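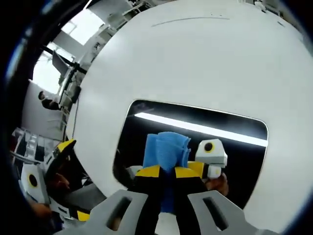 Buy the Hands First

Every fall I get pulled into the same conversation with people who have a little money and want to start teaching robots to do chores. They open a spreadsheet, type "arm" in the first row, and the arm eats everything. By the time they get down to cables, lights, cloths and the pay for the people who will do the work, they're rounding things down to zero and promising to come back to it in the spring.

I love arms. I have spent whole evenings watching one pick up a sock. But I think that spreadsheet is upside down, and I've come to think so after planning the equipment for our group at Skutcombe through a few rounds of this. If you want a robot that cleans, folds, stacks or wipes, the first thing on the list should be a pair of hand-held grippers and somebody to hold them.

I mean a pair, too. This is the point where I get the most argument, and I'll stand on it. Our first order was for one. It looked thrifty, and it meant that every job we recorded was a job a person could do with one claw and a lot of patience. Try wiping down a big smooth rounded thing with one gripper while the cloth bunches up between the fingers. You want the second one right there to steady something, or pull a corner straight, or just take over when the first one is at a bad angle. We ordered 2 the next time and the list of tasks we could even think about doubled before lunch. So put two on the sheet, and then put the money for spare fingers right under them, because fingers get scuffed and bent and you'll want to swap them without filling out a form.

What the sticker price leaves out

Our first full quote from Boiko came to $1,418 for everything that wasn't a gripper. I remember the number because I had budgeted almost nothing for that part. It was mounts, memory cards, chargers, a stand, a rolling shelf, cable ties by the sackful, and a case that closes. None of it is exciting and all of it gets used every single day. The grippers sat in their boxes for 12 days waiting for chargers that I'd decided we could "find somewhere." I still wince at that.

So here's the rule I now use, and I'm very fond of it. Write down a normal morning, start to finish, as if you were explaining it to a new hire. Where does the gripper come from? What does it charge on? Who wipes the lens, and with what? Where does the recording go when the card is full, and how long does that take? Every noun in that little story is a line in the budget. If you can't finish the story, you aren't ready to order yet, and it costs you nothing to wait a week.

Soft things deserve their own line. People new to this plan for blocks and cups. Cloth is where the fun is! It crumples differently every time you grab it, it hides its own corners, and a thick spongy one behaves nothing like a thin one. Buy more kinds than you think you need. Buy duplicates of the good ones, too, in a couple of colors, and keep them clean. It's the cheapest variety you will ever pay for, and I would trade a fancy workbench for a full bin of cloths any day.

Shiny things are worth paying for

I'd also push back on the instinct to make a perfect room. Rudby, the shop two buildings down from us, spent a good part of their startup money on a matte gray space with soft even light, and it's lovely to stand in. Then they took what they had gathered there into a real house, and the first glossy black panel with a ceiling light streaked across it might as well have been a new planet.

Homes are full of bright windows and dark glass and big white curved surfaces that have hardly any detail on them for a camera to hang on to. I want those in the recordings from the beginning. That changes what you buy. We stopped pricing backdrops and started asking around for large, awkward, reflective objects, the sort that people are glad to have hauled away. Leave the tubes on overhead. Leave the daylight coming in. Somebody can be working at the next table. I would put the backdrop money into transportation, so the grippers can travel to where the mess is.

And they do travel, which is the part that makes me grin. You pick them up and go. An arm has to be bolted to something and fenced and argued over with the building manager. A hand-held gripper goes through a doorway with the person holding it.

The case against me

There's a fair argument on the other side, and I hear it from people whose work I admire. A person's wrist isn't a robot's wrist. You can reach around a corner with a hand-held tool in a way that your future arm can't follow, and then you've paid for a pile of recordings the machine can't use. True! It has happened to us. We had a good week's worth of wiping that was far too bendy, and most of it had to go.

My answer is to plan for an arm and buy it later. Put it in the second budget, and in the meantime borrow time on one. We pay Zokus for a monthly afternoon on theirs, and that visit does more to straighten out our habits than any amount of guessing. You learn fast where the reach ends. Then you go home and hold the grippers a little differently. When we do buy our own arm, we'll know how far it has to stretch and how much it has to lift, and I expect we'll buy a smaller one than I would have picked at the start.

The other complaint is that holding these things is tiring, and that's true as well. So budget for it. Our sessions run around 30 minutes and then people switch off, and I count the switching as part of the cost of the equipment. If your plan only works when one person goes all day, the plan is short one person. Pay them, give them a chair, let them tell you when the grip is wrong. The best change we ever made to our setup was a different handle wrap, which cost less than a pizza, and it came from someone whose hand hurt.

If I had to redo our sheet from scratch this November, the order would be people, grippers, spare fingers, power and storage, cloths, a way to get around, borrowed arm time. Then a blank row with a decent amount of money in it and no name, for whatever we learn by February that we needed all along. I fought for that blank row last time and lost it to a second monitor. I'm going to fight for it again.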